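Marsden Round Table, White

Large round table with a white top, sold for shared offices and bench work that doesn't need a vise. Size code 61. Ships from our Gindby warehouse in two cartons; allow 10 working days.

The top wipes clean with a damp cloth. Don't use scouring pads or solvent.

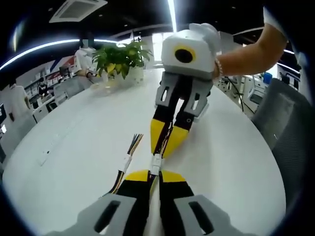 Assembly takes two people and the hex key in carton two. Tighten the base bolts by hand first, stand the table up, then tighten again. Level the feet last – each one turns 15 mm.

Viola Colombo bought two in September and writes: "We sort leads and connectors on ours all day. Small parts are easy to find and everyone can reach the middle." 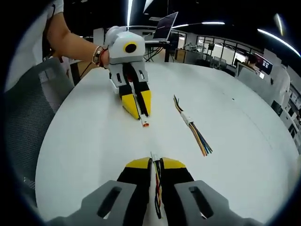 Seating is ordered separately. Any office chair with a standard gas lift will go under the edge, provided the armrests drop below 61 cm. A mesh-backed chair like the gray one pulled up at the left suits long sessions of wiring or paperwork. The Duver stool also fits, code 52.

Cable ports are not drilled as standard. Ask for Sem Van Beek in the workshop before you order if you want one, as we can't add it later.

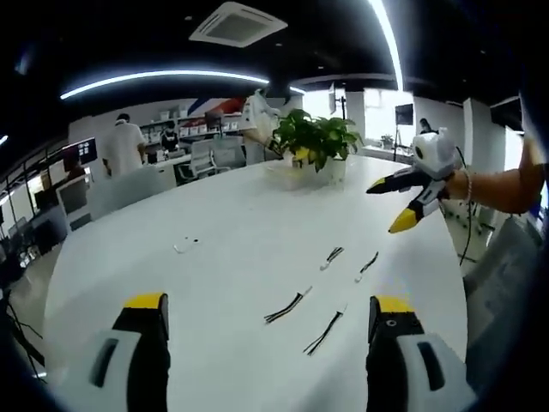
Marsden table, white, with short black cables and potted plant. Accessories not included.

Returns: unassembled tables only, in the original cartons. Replacement feet and bolts are kept in stock.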